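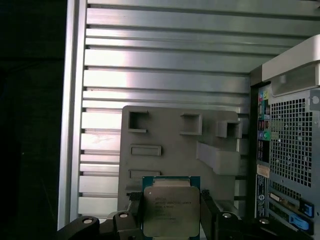 A processor held between the gripper fingers at the Ravoscombe cell, with the gray parts fixture behind it.

Pearce Opens Second Robot Cell for Desktop Computer Teardown in Ravoscombe

RAVOSCOMBE. Pearce, a repair and parts recovery firm, has put its second robot cell into regular use at its Ravoscombe workshop. The cell, named Jirby, handles small parts from used desktop computers, starting with processors and memory. It went into service in November after 10 weeks of setup.

Jirby has two arms at a slatted metal table. A computer is laid on its side with the side panel off, and parts are placed in a gray fixture next to it. The fixture was drawn up by Zirnar, a fixture design shop in the same town, which also keeps the spare copies. It is on its fourth version. Earlier ones had pockets that were too tight for a processor set down at a slight angle.

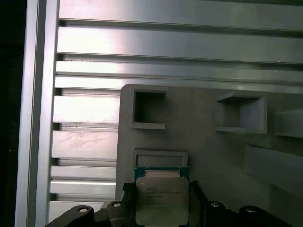

Most of the setup time went into the grip. A processor has to be held by its edges with enough force that it does not slip, and the fingers have to stay parallel while they do it. Pearce checks finger alignment at the start of every shift with a steel gauge block. If the fingers are out, the screws are loosened, the fingers are closed on the block, and the screws are tightened again. The job takes 5 minutes and does not require a service call.

The wrist camera is checked at the same time. Its lens is wiped with a dry cloth, and the operator compares a live view of the fixture with a saved one. A fixture that has been bumped is moved back to its marks before any parts are run. 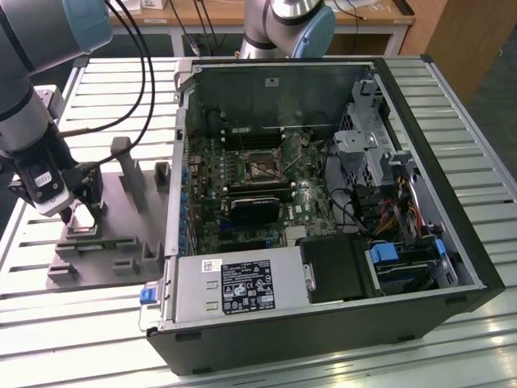
Care and Maintenance

Table slats are vacuumed at the end of each day. Screws and bits of plastic that drop between them can lift a computer case enough to throw off the pick height.

Cables on both arms are looked over every Friday for rubbing at the joints. Finger pads are replaced every 12 weeks, or sooner if they look shiny. The fixture is washed with mild soap and dried fully before it goes back on the table.

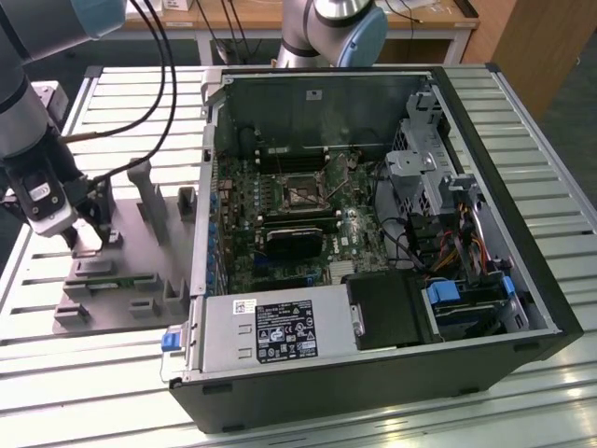

An open desktop computer on the work table, with the gripper above the parts fixture at left.

Operators at Ravoscombe do the daily checks themselves after 4 days of training on the cell. Larger repairs, including joint and motor work, are booked through the Pearce service desk. A printed copy of the maintenance schedule is kept at the cell, and customers who run their own teardown cells can ask for it along with the Zirnar fixture drawings.

About Pearce

Pearce repairs office computers and recovers usable parts for resale. The workshop is in Ravoscombe. Requests for visits to the Jirby cell can be made through the front office on weekdays.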